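An afternoon among the tidying machines: the Ovstead open day

Ovstead opens its doors twice a year, once in December, when the car park freezes, and once in summer, when the building does its best to cook you. I went on 3 August 2026 and paid 18 pounds for a lanyard, a map and a biscuit. The question I took with me was the one my household has been asking since we bought a vacuum that eats socks: can any of these things do a chore yet?

Getting in

The queue went past the bike racks. A sign promised groups of 36, and our group was plainly larger than that, but we shuffled in regardless and were given a talk on not touching anything. A small boy touched something during the talk.

The shop floor

Sturnell had the first hall, laid out like the back of a supermarket. Their shelf stacker is very good at tins. It picks a tin, turns the label to the front and sets it down with more care than I have ever taken over a tin. Then somebody handed it a bag of rice. It held the bag, thought, put it back in the crate and thought again. We watched this for longer than I'd like to admit. The man beside me, who runs a corner shop, said he had once employed a nephew on similar terms.

Next door was the folding table from Carna. Towels, yes. Shirts, after a fashion — the sleeves ended up somewhere inside, as mine do. A fitted sheet was on the programme for the afternoon and had been crossed out in biro.

The living room

Upstairs was Ccori, and much the best part of the day. Their subject is putting a room straight, which sounds easy until you try to write down what straight means. The guide told us that a cushion is a horrible object from an engineering point of view: it has no proper edges, it changes shape when you hold it, and there are several acceptable places to leave it. I had never thought of mine as a technical challenge, only as something to move before sitting down.

What impressed me was the two-handed approach. One arm can drag a cushion about by its corner, as a dog would, but a pair can carry it level and give it some chance of landing the right way up. Whether it then gets plumped is, I was told, a matter for a later version. I asked about the karate chop in the middle and got a polite look.

A pale pink cushion over the seat of the dark sofa, one gripper at each end:

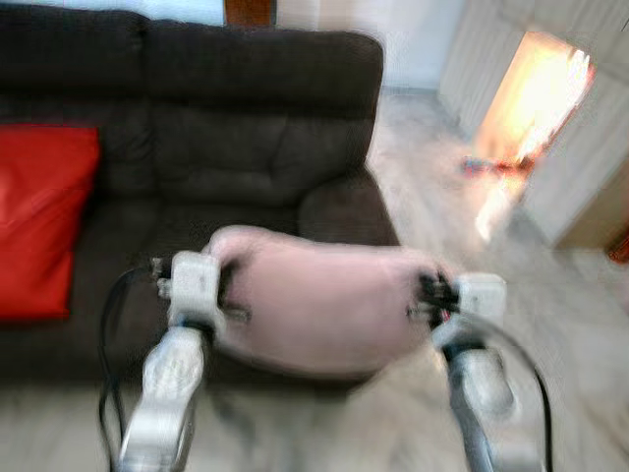
Lunch, and what it cost

The canteen was staffed by people, and the soup arrived promptly. I sat near two visitors arguing over whether 180 pounds a month would be fair rent for a machine that only did the living room. One said she'd pay 40. The other wanted to know if it did stairs.

My own verdict, for the household: tins and towels are nearly there, cushions are coming along, and rice remains a job for me. Go early if you're going in December, and park on the road. The biscuit was a shortbread.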